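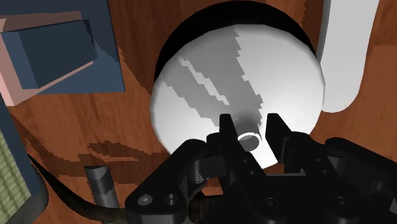 How to Replace a Worn Laptop Charging Port

If your laptop only charges when you hold the plug at a funny angle, the little socket inside the case has probably come loose. I put up with mine for most of a winter (a stack of paperbacks under the cord, if you must know) before I finally opened it up, and I was so pleased with how it went that I wanted to write it all down.

My machine is a Kubiak 339, and on that model the port sits on its own short cable, so there's no soldering at all. Please check yours first! If the socket is soldered straight to the main board, take it to a repair shop.

What you'll need

A new port and cable. Mine came from Zomine.
A small Phillips screwdriver
A plastic pry tool, or an old guitar pick
A saucer for the screws

Getting inside

Shut the laptop all the way down, unplug it, and lay it face down on a folded towel. Take out the bottom screws. The 3 along the back edge are longer than the others, so keep them apart. Slide the pick into the seam near the hinge and work your way around slowly. You'll hear some alarming clicks, and they're fine.

Disconnect the battery before you touch anything else. Pull on the plug itself and leave the wires alone.

Swapping the port

The old port is held by one screw and a metal bracket. Before you lift it out, look at how the cable tucks under the fan, or better yet draw yourself a quick sketch. Unplug it from the board, drop the new one in, and run the cable the very same way. Tighten the bracket until it's snug, then stop.

Reconnect the battery, press the cover down all the way around, and put the screws back in. Now plug in your charger. Mine woke up at 66 percent and started climbing, and I may have cheered a little.

If the charging light stays off, open it back up and press the cable in again at the board end. Mine needed that on the first try.

Updated 08/12/2021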